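About us

Hello, and thanks for clicking through! I'm Catríona Cullinane and I run Lireo, a small language school that teaches English to grown-ups. Mostly evenings, a few mornings, and one very lively Saturday group that never finishes on time (my fault as much as theirs).

I didn't set out to run a school. I was teaching for a big chain, the sort with a laminated lesson plan for every hour of the week, and I kept getting told off for going off the page. Somebody would come in upset over a letter from the council and we'd spend the lesson on the letter. To me that was the lesson! My manager saw it differently, so one December I handed in my notice and rented a room above a bakery with two tables and a kettle.

Rahel Gisler came to the very first class as a student and now she does our bookings, our timetable and most of the thinking. If you ring us, you'll get Rahel. She'll ask what you want English for, and please don't say "to improve", she won't let you off the phone with that. Do you want to chat to the other parents at the gate? Follow a meeting? Argue with your landlord? It all changes which group we'd put you in.

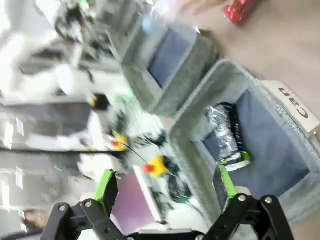 Our groups are small and they stay small. We tried a bigger one a while ago when the waiting list got long and I hated it. The quiet ones went quieter and I went home hoarse. So now, if a group is full, it's full, and Rahel will offer you another evening or put you down for the next term.

Nermin Soylu teaches our beginners. She learned English herself as an adult, from the radio and from working on a market stall, and she remembers exactly how it feels to stand in a shop with the wrong word in your mouth. Her classes are loud. There's a lot of pretend shopping and a lot of pretend phoning, and by about the third week people start making jokes, which is my favourite moment in the whole business.

Emil Trummer has the work English groups. He used to be a technical translator and he loves a manual the way other people love a novel. His students bring in their own emails, reports, safety sheets, whatever they're stuck on, and he takes them to bits on the board (names removed, don't worry). He's also very good on the small talk before meetings, a thing no textbook I've ever used has got right.
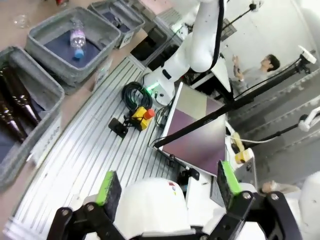

Coiled cable on the worktable.

And then there's Carol Fothergill, who does pronunciation. Carol spent years in amateur theatre and she'll have you lying on the floor breathing from your stomach if you give her half a chance. We're not trying to get rid of anybody's accent, by the way. I've got one, Carol's got one you could hear across a field. We just want people to stop asking you to repeat your own surname.

A few things people often ask me before they join.

Do you do exams? Yes, we'll help you get ready for one if you need it, but we don't hold them here and we don't teach to them all year round. Emil runs a short exam course each spring.

Is there homework? A bit. Around 70 minutes a week if you do all of it, and most people don't. I'd much sooner you watched something you like with the subtitles on, or had a proper natter with a neighbour.

Can I bring a friend? Of course, although we might sit you apart!

What if I miss a class? Tell Rahel and she'll send you the notes. Life happens — shifts get moved, children get ill, trains do what trains do. You can come to a different group that week if there's a chair.

We outgrew the room over the bakery in the end and I still miss the smell. The new place has a proper kitchen and a step-free front door, and there's a shelf of books by the stairs that you can borrow without signing anything. Bring them back or bring something else, I'm not fussy.

If you'd like to see whether we suit you, come and sit in on a class first. It's free and you don't have to say a word if you don't feel like it (Nermin may try to sell you a pretend cabbage). Ring or drop Rahel a line and she'll find you an evening.

Catríona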